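3.2 Everyday vessels and the problem of the row

Anyone who has cleared up after a meal knows that things put down in a hurry tend to drift into lines. Plates, tubs and trays end up along the back of the worktop, out of the way of the hands, and they stay there until someone wants the space. We became very fond of these lines while preparing the Hatlow set, and this section looks at how they are made up, what sits next to what, and how much the shape of one vessel affects the handling of its neighbour.

The Hatlow set holds 1,852 arrangements of household items on a flat surface. It grew out of the smaller Merero list, which covered 74 items and grouped them by use (serving, storing, carrying). Grouping by use seemed sensible at the time, but it told us very little about what happens once the items are on a table together. A serving bowl and a mixing bowl may behave in just the same way, while two storage tubs from the same shelf can be quite different to pick up. For the present work we therefore went back to plain shape: open and round, open and flat, closed, and the rest.

Round open vessels turned out to be the most interesting by far! A bowl has no front, so it can be approached from any side, and yet small additions change this at once. A lip, a spout or a tab gives the bowl a direction. It also gives the person setting the table a decision to make, for the spout has to point somewhere. Figure 4 has a good case in the pale blue bowl near the left gripper, where the spout or tab is at the top as we look down on it. Its neighbours share the far side of the table with it, among them a brownish tray, and the row of four is typical of the layouts discussed below.
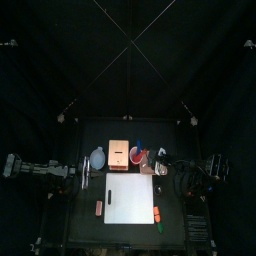

Figure 4. Row layout with four objects along the far side of a dark tabletop

The tray matters here for a different reason. In the Grellidley notes, trays were treated as part of the surface, something for other things to stand on, and were left out of the item count. We think this was a pity. A tray takes up room, it has a rim that must be cleared, and it settles where the things on either side of it can go. Once trays were counted as items in their own right, 164 arrangements that had been filed as "sparse" had to be moved to the middle group, and several odd results in our October trial made far better sense.

Colour proved more helpful than we had expected. Pale and translucent vessels are a pleasure to work with against a dark table, as the outline is easy to follow even where the wall of the bowl is thin. Brown items are harder, and we would advise anyone building a similar collection to include plenty of them. A set made up only of bright, clean shapes would be lovely to look at and would teach us rather little about a real kitchen at the end of the day.

We also asked how a row should be described in the first place. Li, our labelling scheme, reads each row from left to right and gives every item a shape, a neighbour on each side, and a note of any feature that gives it a direction. Items at the two ends have only one neighbour and are marked as such. The scheme is quick to learn, and after 100 practice layouts the labels were steady enough for us to begin on the full set. Most of the remaining disagreements were over shallow dishes, which one reader may call a bowl and another a tray. We have kept both labels in these cases, and the effect of merging them is taken up in Section 3.3.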